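2. August

Heute war endlich der Tag für die Spielecke! Seit dem Umzug nach Piras schiebe ich sie vor mir her, erst kamen die Bücher, dann das Bad, dann die elende Geschichte mit dem Kellerschlüssel. Aber heute früh bin ich aufgewacht und wusste schon beim Zähneputzen, dass es ein Aufräumtag wird. Kaffee, Fenster auf, Radio an, los.

Angefangen habe ich mit den drei Dingen, auf die ich mich am meisten gefreut habe, nämlich mit dem Korb, dem dicken Kissen und dem Krokodil.

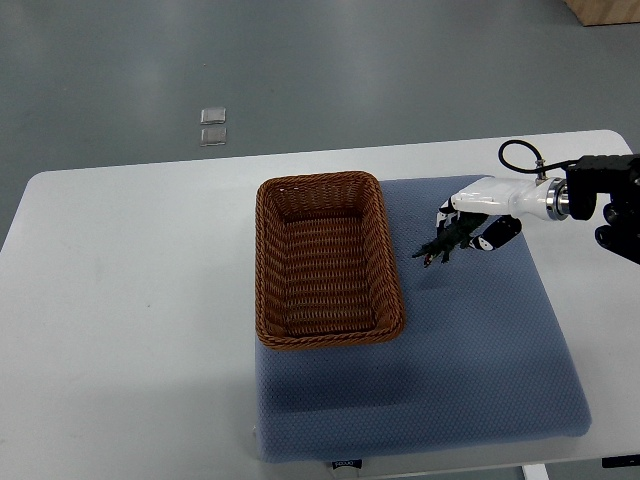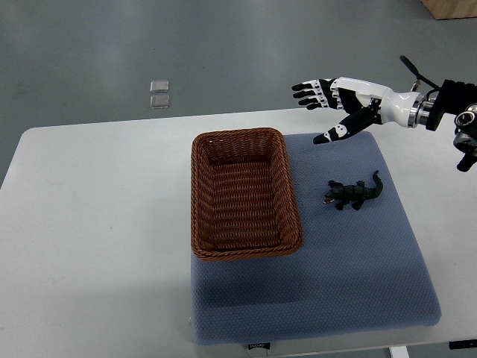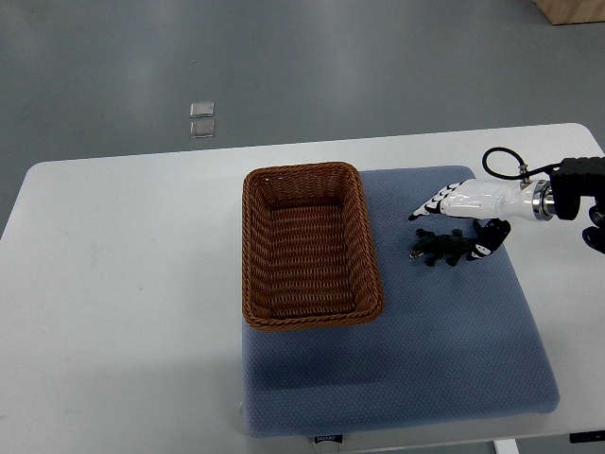
Das Krokodil schaut auf allen dreien zum Korb. Ich finde das so herrlich!

Der Korb

Ich bin so froh, dass ich den nicht weggegeben habe. Im alten Haus stand er jahrelang im Flur und hat Post gesammelt, Handschuhe, einzelne Batterien, alles, was keinen Platz hatte. Beim Packen war ich kurz davor, ihn in die Kiste »Verschenken« zu stellen, und dann habe ich über den geflochtenen Rand gestrichen und konnte nicht. Dieser dicke, gedrehte Rand! Und das warme Braun, das im Licht ins Rötliche geht. Neben dem Blaugrau vom Kissen sieht er gleich noch einmal so schön aus, das hatte ich vorher gar nicht auf der Rechnung.

Gestern Abend habe ich ihn ausgebürstet, mit der alten Gemüsebürste, immer den Reihen nach. Was da an Krümeln herauskam, schreibe ich lieber nicht auf. Danach noch mit einem feuchten Tuch drüber und über Nacht stehen lassen. Er hat beim Anfassen ein kleines Knarzen, das ich sehr mag, es klingt nach Picknick.

Er ragt links ein bisschen über das Kissen hinaus, wenn man ihn längs stellt. Stört mich überhaupt nicht. Quer habe ich es am Nachmittag auch probiert, dann bleibt aber kein vernünftiger Platz mehr zum Sitzen, und sitzen will man ja schließlich auf so einem Kissen. Also längs. Entschieden.

Das Kissen

Dick, weich, mit abgerundeten Ecken und diesem feinen Muster im Stoff, in dem man mit dem Finger hängen bleibt. Ich habe es aus dem Laden Fultska unten an der Ecke, in dem es lauter Restposten gibt und in dem ich mich viel zu lange aufhalten kann. Hineingegangen bin ich wegen Schrauben. Die Schrauben habe ich vergessen.

Nach Leltaneo wollte ich extra deswegen fahren, zu dem großen Möbelhaus, und hatte mir schon den halben Samstag dafür freigehalten. Das hat sich zum Glück erledigt – der halbe Samstag gehört jetzt mir!

Ich habe am Vormittag probeweise darauf gekniet, darauf gesessen und mich am Ende der Länge nach davor auf den Boden gelegt, nur mit dem Kopf drauf. Für den Kopf ist es wunderbar. Für meine Knie könnte es noch ein Stück dicker sein, aber die Ecke ist ja für Besuch mit jüngeren Knien gedacht.

Mit dem Etikett an der Vorderseite hadere ich noch. Abtrennen oder dranlassen? Wenn ich es abtrenne, bleibt womöglich ein Loch. Ich lasse es erst einmal dran und drehe die Seite später zur Wand.

Das Krokodil

Mein Liebling! Dunkelgrün, offenes Maul, kurze Beinchen und ein Rücken voller Höcker. Es war in der Umzugskiste mit den Küchentüchern, warum auch immer, und ich habe laut gelacht, als es mir entgegenkam. Auf dem Kissen macht es sich großartig, fast wie an einem Flussufer. In den Korb soll es natürlich auch, aber ganz obenauf, damit man es sofort sieht.

Ich habe überlegt, ob es einen Namen braucht. Den darf sich der erste Besuch ausdenken.

Der Rest vom Tag

Danach ging es richtig los. Zwei große Kisten Spielsachen, beide seit Wochen zugeklebt. Die erste war schnell durch, Bausteine hauptsächlich, dazu ein Kreisel und die Holzbahn, bei der die Kurven fehlen (die Kurven lagen in der zweiten Kiste, unter dem Zoo). Ganz unten war das große Puzzle mit den 900 Teilen, der Leuchtturm, und ich hatte einen schwachen Moment und wollte es gleich auf dem Teppich auslegen. Habe ich gelassen. Es liegt jetzt oben auf dem Schrank, außer Reichweite, auch außer meiner.

Mittags nur Brot mit Tomaten, im Stehen. Dann die Bilderbücher abgewischt und nach Größe sortiert, dann wieder umsortiert, nach Farbe, und jetzt stehen sie halb so und halb so, und es gefällt mir. Das alte Tierlexikon mit seinen 309 Seiten ist das schwerste von allen und hält die Reihe am Ende zusammen. Ich bin natürlich bei den Krokodilen hängen geblieben und habe eine halbe Stunde im Schneidersitz gelesen!

Das Vovis-Regal habe ich auch noch aufgebaut, ganz allein, und es wackelt nur ein winziges bisschen. Vermutlich wegen der Schrauben, siehe oben.

Gegen Abend habe ich alles einmal so hingeräumt, wie es bleiben könnte, Kissen in die Ecke, Korb darauf, Regal daneben, und bin immer wieder aus dem Zimmer gegangen und wieder hinein, nur um den Anblick noch einmal frisch zu haben. Ich war so zufrieden! Es riecht jetzt sogar anders da drin, nach Holz und ein bisschen nach Seife.

Was noch fehlt

Schrauben, diesmal wirklich. Eine kleine Lampe mit warmem Licht, am liebsten eine zum Anklemmen. Haken für die Verkleidungssachen, 10 Stück sollten reichen. Und ein Vorhang, der aber Zeit hat bis September, so früh wird es jetzt noch nicht dunkel.

Morgen will ich die Stofftiere durchsehen und waschen, was in die Maschine darf. Der Hase darf nicht, der hat eine Spieluhr im Bauch. Jetzt gehe ich noch einmal hinüber und schaue, ob das Regal steht, und dann ins Bett.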